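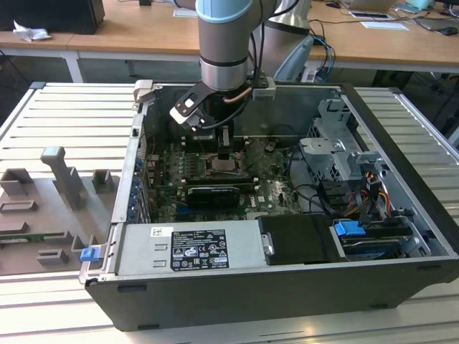

Questions we get about the Trandden bench

Do I need a special computer to practice on?
Not at all! Any old desktop tower will do (ours says DELL on the board), so long as you can lay it on its side and get the arm down to the CPU socket.

How long should I plan for a first try?
Give yourself a good 30 minutes, and please go slowly, especially near the socket bracket.

Can I bring a friend?
Of course, up to 2 people per bench. Write to Citlali Chávez and she'll find you both a spot.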